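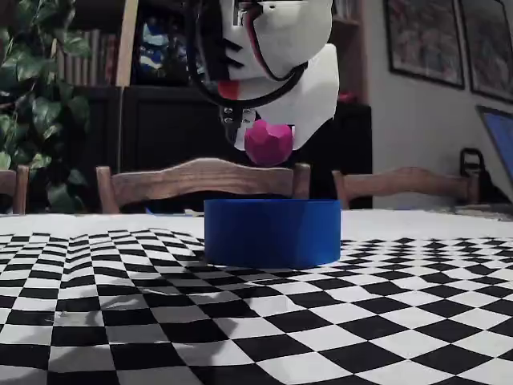
Ticket 757 concerns the release step of the pick-and-place exercise prepared by the Jorkaldale Student Robotics Club for the Lestonstead regional meet. The club reports that the arm completes the approach and the lift, but that the open command is sometimes rejected at the drop position. The controller then stays in its waiting state with the magenta ball still held over the blue container, clear of the rim, until the operator cancels the run. The students have asked whether the fault lies in their own script or in the gripper settings supplied with the course.

Status: Resolved, under observation
Opened: 13 Oct 2018
Submitted by: Kenneth Navarro, club adviser
Assigned to: Maarja Butkienė
Category: Student projects / gripper control
Software: Manalo course package, release 2

Details supplied by the club

The fault was recorded in some runs and not in others, with no change to the script between them. The message in each case was "open refused: grip not settled." Restarting the controller cleared the message but did not prevent it from returning. The club had already replaced the signal cable with the spare from the Trernthorpe kit and saw no difference.

First reply from support

Please send the complete log from one failed run and one successful run, together with the settings file. Please do not edit the settings file before sending it. The students should also confirm that both fingers bear on the ball before the lift begins, as a one-sided grip can produce the same message.

Reply from the club

Both logs and the settings file are attached. The students checked the hold with the checkered cloth as the background and found a finger against each side of the ball. They noted that the ball has flat facets, and asked whether the angle at which it is picked up could matter.

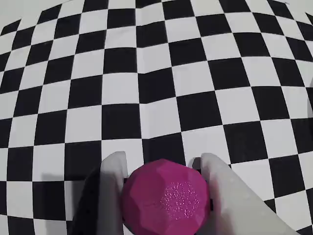
Findings

The angle does matter, though only indirectly. When a finger meets an edge between two facets, the ball may turn slightly under pressure, and the position reading continues to change for a short time. The settings file allows the grip 24 milliseconds to settle. In the failed run the reading was still changing when that period ended – the controller therefore marked the grip as unsettled and refused the open command later in the sequence. The students' script sends its commands in the correct order and requires no correction.

Action requested

1. Save a copy of the current settings file under a new name.
2. Change the settle time from 24 to 40 milliseconds. Leave the closing force as it is.
3. Restart the controller and confirm that the new value is shown on the status page.
4. Place the ball on the cloth away from the container and repeat the full exercise, turning the ball to a different facet before each run.
5. Return the new logs to this ticket.
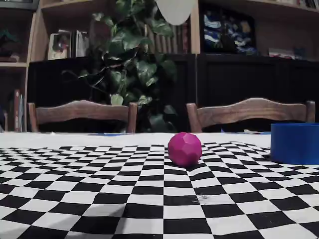
Maarja Butkienė
Technical Support, Student Programs

The new logs have been received and reviewed. The refusal message does not appear in any of them, and the settle time is recorded correctly throughout. The original signal cable may be put back into service, and the spare should be returned to the Trernthorpe kit. The club may enter the exercise at Lestonstead with the revised settings file, provided that the change is listed on the equipment form.

This ticket will remain under observation until the meet has taken place. Should the message return, please reply here with the log and do not open a second ticket.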